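Reading time: 6 minutes

We use cookies to remember your language setting and to count visits. Accept / Manage choices

6. Setting up the cloth perception and grasp planner

This section covers the perception and planning software for two-arm cloth work. It assumes that both arms are mounted, the wrist cameras are wired, and the controller starts without faults. If the arms have not been homed yet, go back to section 4 first.

The software has two parts. Brundora takes in the wrist images and produces a cloth mask with a list of grasp candidates. Murka takes the candidates, plans the arm motion and sends it to the controllers. They run as separate processes, and either one can be restarted without the other.

6.1 Before you start

You need a login with operator rights on the cell computer, the calibration file from section 5, and one small towel in a plain color. Keep a second towel in a different color for the tests in 6.4.

Caution: Leave the arms in hold mode until step 7 of section 6.2. Murka will accept a plan as soon as it connects, and an arm in run mode will move.

6.2 Starting the processes

1. Log in and open a terminal on the cell computer.

2. Start Brundora with the cell profile. The status line reads "waiting for frames" until the first camera connects.

3. Check that both wrist cameras are listed. If only one appears, stop Brundora, reseat the cable of the missing camera and start again.

4. Load the calibration file. Brundora rejects a file made for a different gripper, and the message names the gripper it expected.

5. Start Murka in a second terminal. Set the port to 2420 on both sides. Older profiles may hold another value, so look at it even if you have not changed anything.

6. In the Murka window, open Link and confirm that candidates are arriving. The list can be empty at this point.

7. Clear the people out of the cell, then switch both arms from hold to run.

Note: If Murka shows the link as stale, the clocks of the two processes have drifted apart. Restart Murka only. Brundora keeps its calibration in memory and does not need to load it again.

6.3 Masking the gripper

The wrist cameras always see part of their own gripper. Without a self-mask, Brundora treats the finger edges as cloth edges and puts candidates on them. The mask has to match the fingers through their full travel, so it is recorded with the fingers open and again with them closed.

1. In Brundora, open Masks and choose Record.

2. Move the arm to the view pose and open the fingers fully. Press Capture.

3. Close the fingers until they stop. Press Capture again.

4. Step through the in-between positions with the slider. The mask outline should follow both fingers and include the palm at the lower edge of the view.

5. Set the margin. The default is 2 pixels. Raise it if you see a thin strip of candidates along a finger, and lower it if cloth close to the fingertips is being dropped.

6. Save the mask under the name of the arm. The left and right masks are not interchangeable, even when the grippers are the same model.

The other arm is handled separately. Its outline is worked out from the joint positions and projected into the view, so there is nothing to record. Shadows are not masked at all. They are dealt with by the threshold in section 6.5.

Wrist camera views during towel handling:

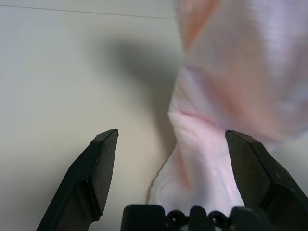
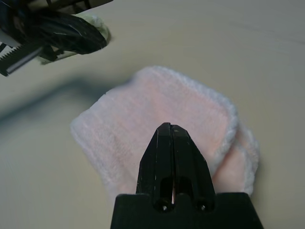
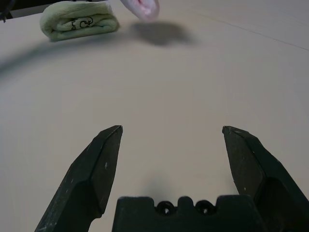

6.4 Checking the candidates

1. Lay one towel flat on the table, folded once, and run Detect. The candidates should sit along the edges and folds of the cloth. A candidate out on the bare table is a fault — see 6.5.

2. Lift the towel by a corner with the other arm and run Detect again. Hanging cloth gives fewer candidates and they are less certain. That is normal.

3. Bunch the towel and repeat. Creases may be marked as folds. Murka ranks creases below true edges, so look at the ranking as well as the raw list.

4. Add the second towel and run Detect once more. Each towel should get its own label. If the two share a label, move them apart and try again, then bring them together slowly until the labels merge. Write down the gap in the cell log.

5. Select the top candidate and press Plan. Read the path in the preview before you press Execute.

Caution: The preview shows the arms and the table but treats cloth as having no thickness. A path that skims the table in the preview may drag through a folded towel. Use the Approach Height setting to lift it.

Note from Hauwa Ekwueme: printed patterns on a towel can raise false folds, mostly where the lines are dark on a light ground. Turn on Ignore Print under Filters if you have to work with patterned cloth. It slows detection, so leave it off for plain cloth.

6.5 Setting the shadow threshold

An arm over the table throws a wide, soft shadow, and a lifted cloth throws one too. Brundora separates shadow from cloth by color first and by texture second. The factory value is 28 and suits a light, matte table under even lighting.

1. Park one arm over the empty side of the table and run Detect.

2. If candidates appear in the shadow, raise the threshold one step at a time until they are gone.

3. Bring a pale towel into the shadow and run Detect again. If part of the towel drops out of the mask, the threshold is too high.

4. Where no single value satisfies both tests, change the lamps first. Jui-lin Lu keeps the lamp positions for the Didcombe cell with the calibration records.

5. Save the profile and restart Brundora so that the value is written to disk.

Seams in the table surface can also be picked up as thin edges. Draw an exclusion line over each one under Table Marks. The line is stored in table coordinates and stays in place when the camera moves.

6.6 If planning fails

"No reachable candidate": the cloth is outside the shared reach of the arms. Move it toward the center of the table.

"Arms in conflict": both arms want the same space. Murka retries with the arms in the opposite order, then stops. Send one arm to its park pose and plan again.

"Candidate lost": the cloth moved between detection and execution. Run Detect again. If this happens often, shorten the Hold Time setting.

"Grip not confirmed": the fingers closed fully. Thin cloth can cause this even when the grip is good — check by eye, then lower the Minimum Gap for that profile.

For anything else, export the session log and send it to Ebere Yusuf with the profile name. Do not edit the log before sending it, and leave both processes running until the export has finished.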